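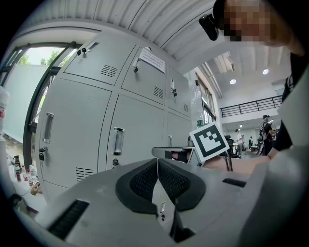 Pose jumps when the tag leaves view

tyimer_ctl
Tuesday's batch has 3,733 frames with no valid tag detection. We run visual-inertial SLAM for the wrist pose and use the tag only for alignment. Each time detection comes back, the Workelby aligner snaps the whole trajectory to the new estimate and I get a step in z. Policy training then sees a velocity spike. Is there a setting to blend it?

Gashaw
No setting. Set the relocalization gate to 3 sigma and drop single-frame tag poses. A square tag seen near head-on has two pose solutions and the solver flips between them. Your step is probably the flip.

b_araya
Disagree. A flip shows up in rotation first and he only mentions z. I'd check the fisheye model. If you're fitting pinhole plus radial, the corners are wrong anywhere off center. Refit with Kannala-Brandt and look at the residual by radius.

Gashaw
He can have both. Log the reprojection error for both solutions before you recalibrate anything.

tyimer_ctl
Logged it. Ratio between the two is close to 1 on 12 of the 16 jumps, so those are ambiguous. The other four have a clean solution and still step.

b_araya
Those four are the lens. What's the tag's radius from center?

tyimer_ctl
Outer third, all four.

Gashaw
Fine, refit it. I'd still put the tag in as a factor in the graph with a robust loss and stop snapping. Drenero does it that way.

b_araya
Agreed on the factor. Refit first or you'll tune the loss around a bad model.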